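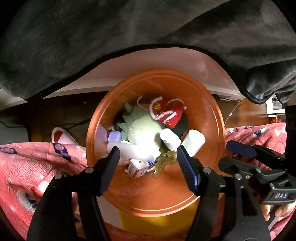 Sticky joints and glossy limbs on stored six-inch figures - is this plasticiser, and can it be reversed?

Posted by Haziq Krishnan in Care, Storage and Repair

I collect six-inch articulated figures, mostly the Dukberg military line and the first two waves of Zukereck, and I have a surface problem on the softer parts. The hard torsos and heads are fine. The capes, the holsters and the lower arms have gone tacky and have picked up a gloss they did not have when new. The household habit has been to put everything without a shelf into one basin, and for a few months some of my loose figures were kept on the same principle. The rest were in their original inner trays, inside closed plastic tubs, in a room that gets to 33 degrees in summer.

The affected figures are from both groups, which is what confuses me. If it were contact with other materials I would expect the tray figures to be clean. They are not. If anything the tray figures are worse, and the film is thickest on the side that faced the tray.

What I have tried so far: a dry microfibre cloth (moved the film about), a damp cloth (no effect), and isopropyl on the inside of one cape. The isopropyl took the tackiness off but also took some grey off, so I stopped.

Specific points I would like cleared up:

Is the film coming out of the figure or out of the tray?
Is there a wash that will not lift factory paint?
Once cleaned, does it come back?
Should the trays be thrown out, given that I keep boxes for resale?

The figures have no value to speak of individually, but there are 17 in the Dukberg run and I would prefer not to replace the colour-matched ones.

Michalis Michailidis

It is almost certainly plasticiser. Capes, holsters and bendable lower arms on that sort of figure are usually soft PVC, and soft PVC is made soft by adding a liquid that is not chemically bound to the polymer. It moves. Heat speeds it up, and a closed tub stops whatever reaches the surface from dispersing. Torsos and thighs are commonly ABS, which has no need of it, and that matches what you describe.

On your first point: out of the figure. The tray is a rigid thermoformed sheet and contributes very little. What it does is hold the film against the part. A tray with a tight recess gives you a thin trapped layer, so the side facing it looks worse.

Contact with other materials is a separate matter. Soft PVC left pressed against ABS or polystyrene will mark it, sometimes permanently, because the plasticiser softens the harder plastic. Check the backs of the torsos where the capes sat. If you find a dull or slightly sunken patch, that is the cause, and washing will not restore it. Dyed fabric against soft vinyl can also transfer colour. I would not keep figures loose with anything dyed.

Washing procedure I use:

Remove capes, belts and anything else designed to come off. Do not force a glued holster.
Lukewarm water with a few drops of plain dish detergent, no moisturiser, no bleach. Test a hidden spot first.
Five minutes, not an hour. Water gets into hollow forearms and knee joints and is slow to leave.
Soft toothbrush along the seams. Light pressure over painted insignia.
Rinse twice. Detergent residue feels much the same as the film and people mistake one for the other.
Dry on a rack with the joints bent, out of the sun, for a full day.

Stay off isopropyl on painted vinyl. Acetone will dissolve ABS, so keep it out of the room.

Does it come back? Yes, at a rate that depends mostly on temperature. I washed a Zukereck officer in September and it was still dry to the touch the following winter, but that was in a cool hallway cupboard with the door left ajar. The same figure in your room would need doing again sooner. There is no way to put the lost plasticiser back. Over a long period the part becomes stiffer and slightly smaller, and capes in particular start to curl at the hem.

Keep the trays, flat, in the boxes, without the figures in them. A buyer who wants the box complete will not mind that they were stored apart.

Fredy Inga

talcum powder. brush it on, leave overnight, brush it off. did my whole shelf and they feel like new. no need to take anything apart

Michalis Michailidis

Talc absorbs what is on the surface and leaves a dry feel, so it works as a last step on an unpainted cape. On a black uniform it sits in the panel lines and greys them, and it gets into ratchet joints, where I would not want it. Wash first in any case.

Yaqin Qin

Agree with the washing steps. Two additions on storage, which has not had much attention here.

First, the tubs. Drill them or leave the lids unclipped. I use a 6 mm bit, four holes at each short end, with a scrap of flyscreen taped over the inside. Sealed tubs are good against dust and poor for everything else.

Second, wrapping. Do not use cling film or ordinary zip bags, as both can be soft enough to exchange material with the figure. Use unbuffered acid-free tissue, or uncoated polyester sleeves if you want to see what is inside. I bought a ream of tissue from Fotmont, 300 sheets, and it has lasted through two house moves. Polyethylene foam is fine as a spacer. Sponge foam is not - it crumbles and sticks.

For the capes, store them off the figure, flat between two sheets of tissue. Where the cape is glued on, slip a strip of polyester between it and the torso. It is fiddly but it stops the marking Michalis mentions.

On the colour you lost with the isopropyl: if it was a tinted wash over moulded colour, a thinned matt acrylic will cover it. Do not use a spray varnish on the cape. Many aerosols never cure properly over soft PVC and you will have swapped one sticky surface for another. I did this to a Bach trooper and it has a fingerprint in the shoulder to this day.

Haziq Krishnan

Thanks. I checked the torsos. Two have a dull patch between the shoulder blades, the rest are clean. I washed three figures as a trial and the arms are no longer tacky. One knee is still letting out water when bent, so I will leave that one on the rack before starting the next batch. The tub lids are off for now and the boxes have gone to the hall cupboard.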